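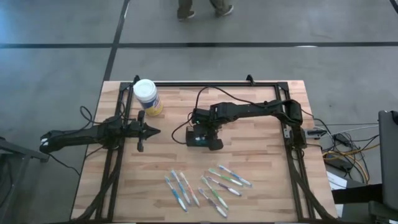 Figure 1. Toothbrushes and a container of wipes on the worktable.

Sorting and Packing Toothbrushes for Hygiene Kits
Project report, October 29, 2021
Group members: Shu-fen Tai, Amancay Toledo, Oľga Hubáček

1. Background
Our group looked at how toothbrushes are sorted and packed for the hygiene kits put together at Holloway. The kits go to the shelter in Tremska. In June the program sent out 1,000 kits, and the packing was done by hand in one afternoon. Several bags arrived with two toothbrushes and others with none. We wanted to find a table layout that would cut down on these mistakes.

2. Setup
We used a wooden table with a striped butcher-block top. The brushes were laid out in two loose clusters, at an angle to the table edge. The wipes stood near the back, out of the way of the brushes. Before each trial we wiped down the tabletop and let it dry.

3. Method
We compared two layouts. In the first, all the brushes started in one pile. In the second, they were split into two clusters before packing began. Zübeyde Güneş kept the time and checked every bag afterward.

4. Results
Splitting the brushes made it easier to pick up one at a time. With a single pile the handles crossed and we often lifted a second brush by accident — this was the main cause of double packing. Empty bags happened with both layouts, mostly when the packer stopped to talk.

5. Next steps
We would like to repeat the trials with toothpaste and combs added. Oľga is writing up the bag checklist.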